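Last updated: 2023-01-23

We use cookies to keep this site running. By staying on the page you agree to our cookie policy.

Speaker notes — "Parts In, Parts Out: A Season With the Aso Robotics Club"
Onyekachi Balogun

Hello everybody, and thank you so much for coming out, and for the coffee (whoever made the coffee, bless you). Wait for the latecomers to find a chair.

Start with the club. We began in October with 39 students and one arm, and if you have ever tried to share one arm among 39 teenagers you'll know why the sign-up sheet was the first thing we designed. Say hello to the Grindine table if they made it.

The project is called Jarkuvard. The kids picked the name and I have stopped asking what it means. The job is to have the arm handle the kind of hardware we keep on our own bench — boards, solenoids, metal parts — and put each thing where it belongs.

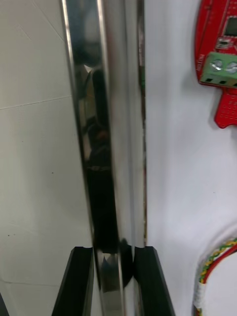 Slow down for the part about shiny metal, as it took up so much of our winter. A polished surface throws the whole room back at the camera, black fingers included, and our first program would happily go chasing after a reflection of itself. The students tried all sorts of things with the lamps before they settled on having the arm come in slower and lower. Tell the story of the meeting where we all held up our jackets to block the window!

Then grip force. Our setting runs from 0 to 255, and the first week everyone wanted 255, naturally. Ask the room what they would have picked. Pause, let them answer.
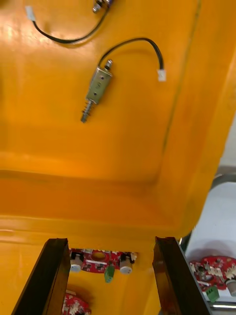
Move on to cables, and please don't rush it, Onyekachi. A solenoid is a nice solid little thing to grab, but it brings its cable and its plug along with it, and those go wherever they like. We wrote two rules. Take hold of the body, never the wire. Lift straight up and wait a moment before you travel.

The practice log has 764 attempts in it, all written by hand, and I brought the notebook if anyone wants to page through it after. The handwriting gets better around the middle, when the Kocsis kids joined us and took over the pencil.

Questions next. If it's quiet, ask who here has a bench at home and what's on it.

Remind people to stack their chairs.

© Aso Robotics Club | Contact | Back to top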